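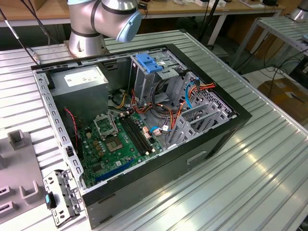 Ishbel Haldane wrote in to say that the new handling in Plemance Rally has ruined her favorite stage, and that she wants the old brakes back. She got part of what she asked for. The February update, out Wednesday on phones and tablets, adds a switch in the driving menu that brings back the earlier braking. It is off by default, and times set with it go on a separate leaderboard.

The update also adds two new tracks. Plovholm is a short harbor course with tight turns and a long jump near the end. Ambaye is a desert run, much faster, and best left until you have a car with decent grip – the starter hatchback slides all over it. Both are free to anyone who has finished the first season.

There are 38 cars in the game now. The newest is the Flilemov, a boxy 1991 coupe that costs 200 coins and handles better than it looks. Ustyna Romaniuk holds the top time on Plovholm with it at the moment.

Ghost races still drop out on some older phones. Turning off replays in the settings menu helps for now. A fix is planned for the next update, along with the missing horn sounds. Cloud saves carry over, but open the game once while online before you start a new season.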